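Desk and Drawer list – archive
Filed under: Small storage, Desktops, Odds and ends
11 March 2019
Posted by: list member, Hobart

Re: What do you keep small stuff in?

On the earlier message, which said:

> I have a long timber bench and nothing on it has a home. Rubber bands,
> hair ties, glue sticks, the lot. I bought a Plinderix drawer unit with 21
> little drawers and I can never remember which one I want, so it all goes
> back on the bench. Has anybody gone the other way and used open baskets?
> Do you find they just fill up with rubbish? Also is bare wood a mistake
> for a work surface?

I went the other way last year and I'm not going back. I had a drawer unit too, a Bodin one, and gave it to my sister for beads. Open containers suit me better. I can see what is in them from where I'm standing and I put things back because there is no drawer to pull out.

On rubbish, yes, they fill up if they are too big. My first lot came from Clako and were the size of a bread bin. Within a month each one had receipts and dead pens in the bottom. I swapped them for small ones and kept one larger basket for whatever I haven't sorted yet.

Rubber bands go in a flat tray, low sides, no lid. They will always tangle and I have stopped caring about that. Glue sticks and anything else in a tube or a narrow box should stand up. A mesh basket is good for that – the dust falls through and you can give it a rinse. Get a bright colour if you can.

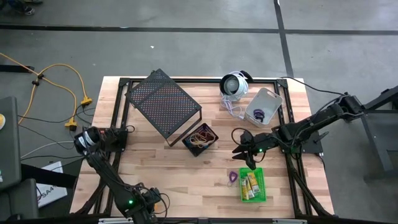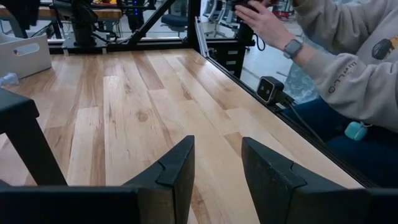
Butcher-block top in both, with the green mesh basket and the tray of rubber bands in the first one.

A perforated metal riser is worth having as well. You can slide a shallow tray partly under it and you get a bit of the bench back. Mine was $80 from Zikeck, which I thought was steep, but it doesn't flex.

As for bare wood, I like it. I oil mine every 6 months and wipe up glue before it sets. If you do a lot of cutting, put a mat down. Knots and colour changes between the planks have never bothered me.

Tags and loops and other loose little things are still my weak spot. They end up flat on the bench next to a basket and not in it.

Cheers

----

Reply from list member, Ballarat

Mesh is fine for glue sticks but I would not use it for anything smaller than a pencil sharpener. I lost half a packet of map pins through the bottom of one. For those I use solid plastic with a handle hole cut in the end, so I can hook it off the shelf with 2 fingers. I'd also disagree on oiling – hard wax lasts longer and doesn't mark paper. I did put paper down on an oiled bench once and got a lovely brown patch on somebody's certificate.

Does the riser scratch the timber? I was thinking of felt under the legs.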